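Building Lumbao: a two-finger arm on a shared workbench
Speaker notes, Milagros Espiritu
Talk for the Vedgate open evening, May

Before I start: clicker is in the jacket pocket, water on the left. Leave the arm switched off until the demo part or everybody watches the arm and nobody hears a word.

OPENING

Hi everyone, I'm Milagros, I have the bench by the drill press, and I've been building a robot arm called Lumbao. Named after my grandmother's street. She thinks that's very funny.

Ask: who here has built something that moves on its own? Wait for hands. Who has built something that moved on its own when it wasn't supposed to? (More hands, I bet.)

Say what it's for right away. It picks small parts out of a tray and puts them into another tray. That's the whole job! I sort a lot of screws and I wanted company.

THE ARM

Hold up the old shoulder bracket, pass it around. Point out the crack next to the bolt hole. I printed it with the layers running the wrong way and it split the first time the arm reached all the way out. The new one is the same shape, turned on its side on the print bed, and I love it.

Motors: the shoulder and elbow are Jodham gear motors, bought used. They have a little slop in them. Wiggle the forearm so people can see it from the back row. The fingertips wander a bit when the arm is stretched out, and a lot of what comes next in this talk grew out of me trying to live with that wiggle.

Total spent so far is 158 dollars. Somebody always asks, so say it now. That leaves out the printer time and the power supply, which came out of the scrap bin here (thank you, scrap bin).

THE GRIPPER

My favorite part, so keep an eye on the clock.

Two fingers, they slide toward each other and stay parallel. I started with a three-finger claw. It looked fantastic and it could hold a tennis ball and nothing else. Two flat fingers are plain and they can hold a screw, a washer standing up, a pencil, the corner of a cloth.

Finger pads are cut from a bicycle inner tube. Glue them with contact cement, let it get tacky, then press. I tried hot glue and the pads crept sideways after an afternoon of gripping.

Tell the story of the cable. The gripper motor cable used to run outside the forearm, and every so often the elbow would close on it like a nutcracker. I went through 2 cables before I gave in and drilled a channel. If you are building one, drill the channel first!

WHY I MOVED PART OF THE WORK ONTO A SCREEN

Slow down here, this is the bit people came for.

I only have bench time in the evenings. Every test of a new motion meant clamping the base down, clearing the space, standing there with a thumb on the stop button. So I made a rough copy of the arm in a physics simulator, and I run it from a set of scripts I call Drenar.

The word "rough" is doing a lot of work there. Flat gray shapes. No screws, no cables, no rubber on the fingers. I spent one whole night making the real logo for the side of the simulated arm and then deleted it, because it slowed the thing down and did nothing.

What has to match: the length of each link, where the joints are, how far they can turn, how wide the fingers open. What I let slide: colors, lights, everything in the background. I kept one wall colored and textured so I can tell at a glance which way the arm is facing. Before that I had gray walls everywhere and I kept getting left and right mixed up, and then blaming my math.

I also put the viewpoint close to the gripper, looking out past the fingers. Seeing it from the arm's own side changed how I think about reaching. From across the room a reach looks fine. From up there you notice that the fingers come in crooked, or that the wide part of the hand will bump the tray long before the fingertips arrive.

Always start with an empty floor, no parts at all. Open, close, turn, move toward the corner, back up. If it can't do that cleanly there's no point adding a screw. I skipped this for weeks and regret it.

WHAT THE NUMBERS LOOK LIKE

In the simulator, with one part in the tray, my last long run had 93 percent good picks. On the bench, same motion, it's lower and it depends on the evening. I don't have a tidy figure for that yet and I won't make one up. The wiggle in the shoulder is most of it, I think. Rubber behaves differently from whatever my simulated fingers are made of, too.

A run of the full set takes 15 minutes on my old laptop, so I start it, sweep the floor, come back.

Mention the mistake with the units. I typed one finger length in inches and the other in millimeters and got a gripper with a toothpick on one side and a fence post on the other. Pause for laugh.

DEMO

Switch on. Base clamp tight? Check it. Tray on the tape marks.
Run the open and close first, then one pick. If it drops the part, pick the part up by hand and run it again, keep talking.
Switch OFF before questions. Kids in the front row.

QUESTIONS

Files: yes, happy to share, come find me at the bench.
Can it learn on its own: no, I write every motion. I'd like to try that someday.
Next job: add the slop in the shoulder to the simulated arm, so it wiggles the way the real one does. I've got the joint moving already and I'm stepping it toward the corner and back with the fingers open, checking each stop before I let any parts in.
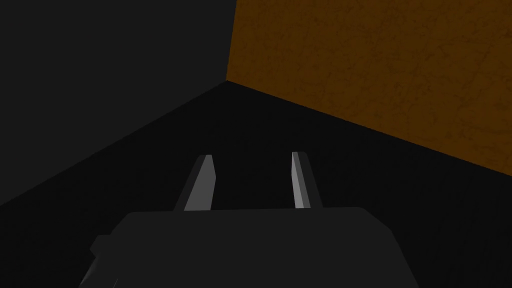
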